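The Basket from Grorholm

By the time Amparo Cárdenas had got the last of the moving boxes flattened and tied with string, it was past four in the afternoon and she had decided, more or less, that she liked the apartment. It had taken her most of September to come around to it. The stairs were steep, and the bathroom door stuck, and the woman downstairs played the same waltz every morning and stopped at the same bar, so that Amparo had started humming the rest of it herself while she brushed her teeth, just to get it over with. But the kitchen was good. The kitchen had a plain wall, a white table, and room enough to walk all the way around if you turned a little sideways, and she had never before in her life had a table you could walk around.

She had come from Grorholm with 38 boxes, and her nephew Justinas Navickas had carried nearly all of them up himself, complaining cheerfully on every landing. He had inherited his father's shoulders and his father's last name and, she was sorry to say, his father's opinions on where furniture ought to go. The table should be under the window, he told her. The table should be against the wall, she told him, and he pushed it against the wall, and then stood with his hands on his hips looking at it as if it might move back on its own.

"You'll want something on it," he said. "It looks like a hospital."

"I have something to put on it," said Amparo, and went to look for the basket.

She had been putting the basket on tables for a very long time. It was orange and it was only plastic, woven up to look like rattan, and it had cost her next to nothing at the Jankauskaitė shop, back when the Jankauskaitė shop still stood at the bottom of the hill and sold clothespins and lamp oil and licorice out of the same drawer. Old Mrs. Jankauskaitė had wrapped it in newspaper for her as carefully as if it were crystal. There had been a blue one as well, and Amparo had gone back up the hill thinking about the blue one, and she had thought about it off and on for years afterward, especially in winter. But it was the orange one she had bought, and it had held bread and onions and knitting, and for one whole spring a cat named Prornum, who was much too big for it and hung over both ends and would not be talked out of it.

It had also held fruit, naturally. Fruit was what it was for, if you had asked her husband. He used to come in from the garden with his hat full of strawberries and tip them into the basket from much too high up, so that they bounced, and she would say "Gently!" and he would say "They're strawberries, not eggs," and neither one of them ever got tired of it. Maybe they did get a little tired of it. She would have given a great deal to be tired of it now.

She found the basket in the box marked WINTER THINGS, under her good coat, with a scarf and two odd gloves inside. She took out the gloves and the scarf and gave the weave a wipe with a damp cloth, working her finger along the braided rim where the crumbs used to settle. Then she carried it into the kitchen and set it on the table, and moved it a little to the left, and then a little more.

Justinas had gone down to the market on Stusora Street while she was hunting, and he had left her one piece of fruit beside where the basket would go, a dark red thing much like a strawberry, except that it was far bigger than any strawberry his uncle had ever grown. She stood for a while without touching it. The afternoon was quiet, even downstairs.
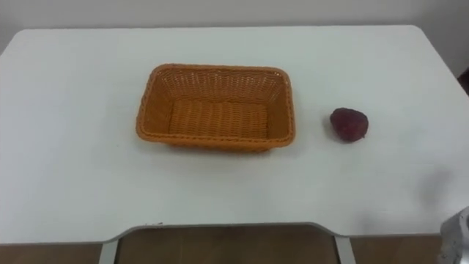
Put it in, then, Justinas told her from the doorway, a basket looks silly with nothing in it, and he'd gone all the way to the market, and what was she waiting for?

"I'm looking at it," said Amparo.

"You've seen it. You've seen it for longer than I've been alive."

"I haven't seen it here."

He thought that over, and to his credit he didn't argue. He came and leaned on the back of a chair next to her, smelling of cardboard and the peppermints he ate in place of cigarettes, and for a minute they both looked. She told him about the blue one. He had heard about the blue one before, at Christmas and at two weddings, but he let her tell it, and he even asked whether it had been a light blue or a dark blue, which he had never thought to ask before and which she found she couldn't answer.

"Dark," she said finally. "No. Oh, I don't know, it may have been green."

That made him laugh so hard he had to sit down in the chair, and then she was laughing too, wiping her eyes with the damp cloth, all those winters of wanting a basket that may have been green!

When they had finished she made coffee, and cut the end of the loaf for him because he liked the end, and asked him what he had paid at the market. He said the man had wanted 67 cents for the one and had taken 63 because he had no change. She said that was robbery either way. He said it was the city. She said the city could stand to be told, and that she would go down there herself in the morning and tell it, and buy a proper bagful while she was at it, and onions, and see whether anybody on Stusora Street knew how to bake bread with a crust on it.

"So you're staying," said Justinas, with his mouth full.

"I've tied up the boxes," said Amparo. "Where would I go?"

Downstairs the waltz started up, at entirely the wrong time of day. They both stopped chewing to listen. It went along nicely, a little slow on the turns, and came to the usual bar and stopped, and Amparo, reaching across the table to pick up the fruit and set it down in the basket (gently), hummed the rest.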